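Loltby Basketball Club
Minutes of the pre-season meeting, 2021-09-10

I'm writing these up from my own scribbles again, so shout if I've got anything wrong. We started late while people found chairs, and the last lot of minutes went through without any changes.

First up, the squad. We've got three point guards and only one proper centre, and he's away until January. The coach wants to play small and press all over the court. I said we tried that against Clerari last season and were blowing by half-time, but I was outvoted (fair enough!). We'll try it in the friendly and have another chat after that.

Then the hall. Dvořáček Sports have put the hire up to 65 pounds a session, and there was a fair bit of grumbling. Somebody suggested going back to the school gym, but the hoops there are still wonky and you can't get a corner three off without standing on the wall bars. We agreed to stay put until the new year and ask for a discount if we book the lot in one go.

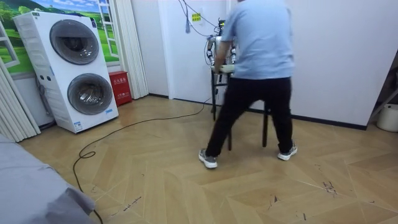 Kit next, and this one went on a bit. The new vests come to 229 pounds for the full set, and we had a long back and forth over whether the away ones should be yellow or white. Yellow won by a single vote. I'm ordering them this week – sizes to me by text, please, and be truthful, because last year's mediums were a sorry sight.

The Grastamov tournament is on again and they've asked us back. It's a long drive but a cracking weekend, and everyone round the table was keen. The minibus will be around 500 pounds with fuel, so we'll run a quiz night to cover some of it. I've said I'll write the questions – no more than one round on basketball, I promise.

Any other business: the scoreboard remote is missing, so have a look in your bags. Two of the match balls need replacing as well, and I'll get prices.

Next meeting is after the friendly, same place, and I'll send the time round once the hall confirms.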